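Drawer cabinet for small hardware – bottom row sags, drawers bind

Turcotte, 2,677 posts
I keep screws and crimp terminals in a small drawer cabinet, black shell with a yellow front. Loaded, the bottom drawers bind on the left. I emptied it and moved it to the white table to check for twist. 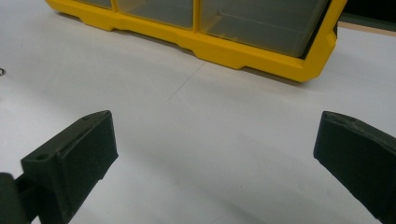 Twist shows up first at the feet. Set the cabinet on something flat and press each corner in turn. The end foot is a rounded corner molded into the yellow base, so I can't fit leveling screws without drilling. A 2 mm shim under the low corner frees the drawers, but I don't want a shim long term.

Grevier
Shim it and move on. The shell is thin plastic and it follows whatever it stands on. Your shelf is the problem.

Turcotte
The shelf reads level both ways. I also wondered about drawer order, as the left one takes the most weight.

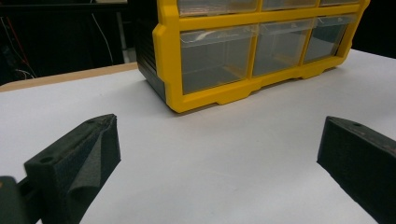 Cadi Skyrme

Level and flat are different measurements. Lay a straightedge across the shelf corner to corner. You also still have something white and crumpled in the lower left drawer – take it out before you compare how they slide.

Grevier
That won't bind a drawer.

Cadi Skyrme
It will if it rides up over the back edge. Mine did, at 7 drawers out of 70.

Turcotte
Removed. Straightedge shows a hollow in the middle of the shelf. Drawers run freely on the table with no shim. 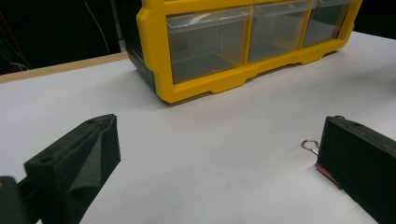
Re: Drawer cabinet for small hardware – wall mounting instead

Serasex
If the shelf is hollow, hang the cabinet on a batten. Check for keyhole slots in the back of the shell first.

Grevier
Disagree. Full of screws, I'd want it standing on plywood.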